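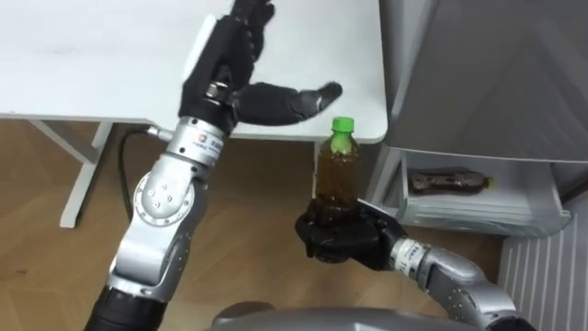
What written rules do people use for a two-armed humanoid doing fridge and table tasks in a room where staff also walk around? We've been at it since May and I love this work, but our rules are still a page of notes taped to a door, and I'd like to turn them into a proper procedure before more people join. The jobs are simple ones, like a full bottle of what looks like tea held low down with the cap still on and the fridge drawer left open next to it. My questions are mostly about the dull stuff. Who may be inside the marked area, what gets checked before power goes on, and do you allow real drinks or only empties? I've read through ISO 10218 and it's clearly written with factory cells in mind, so I'm not sure how much of it carries over to legs and five-fingered hands.

Asked by Vesela Omerović, October 17, 2025
3 answers

Gorazd Lazarević
Great question, and good on you for doing it before the team grows! Start with a risk assessment (ISO 12100 is the general one) and do it per task, so "bottle to table" gets its own sheet. You'll find that the robot is the same but the hazards aren't. A capped plastic bottle is a pretty friendly object. An open cup or a glass jar goes on a different sheet, and in our shop it needs a second sign-off.

For people in the area we keep it very plain:

One named operator, holding the stop, with eyes on the robot. No phone.
Nobody enters while the arms are powered. If an object has to be put back by hand, the operator calls "hold", waits for the arms to be still, and says "clear" out loud.
The person resetting objects never reaches between the two hands.
Fridge doors and drawers count as moving parts. Keep your fingers out of them.

Then there's the floor, and I'd give it its own section in your procedure. Most of our trouble at Jarton came from below knee height.

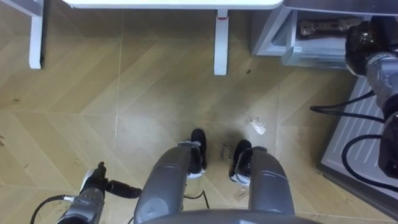
Our check is a slow walk with your head down, all the way out to the table legs and the fridge side, before every power-up. Pick up scraps of paper or film, even tiny ones. Follow every cable from one end to the other and make sure it can't get under a foot or be pulled tight when an arm goes up. Wipe up drips before the next run starts. Takes a couple of minutes and people get quick at it.

One more thing -- know what your stop really does! On an arm bolted to a bench, cutting power is usually fine. On legs it can mean the whole machine comes down, so write down which stop does what, and keep the fall zone empty either way. We use 180 cm from the feet and tape it.

Zlatko Softić
We use water only. Tea gets sticky. Also put tape on the floor

Krešimir Shehu
Agree with nearly all of Gorazd's list, and I'd add record keeping, which I've come to enjoy more than I should. Our log is 12 lines on one sheet: operator, task sheet number, software version, floor check initialed, stop tested, anything odd. A near miss has to be written up within 48 hours, and the write-up goes to everybody who uses the room.

On the ISO question, the 10218 documents are for industrial robots, so treat them as a source of good habits and don't claim you comply. There's separate work going on for robots that have to balance themselves, worth keeping an eye on. I'd get your safety person involved for anything about contact with people. Don't copy force numbers from a forum, mine included.

Comment from Vesela Omerović: This is wonderful, thank you all! Gorazd, is the 180 measured from the feet at the start position, or wherever it may walk to?

Comment from Gorazd Lazarević: Wherever it may walk to. So for us the tape goes almost to the door.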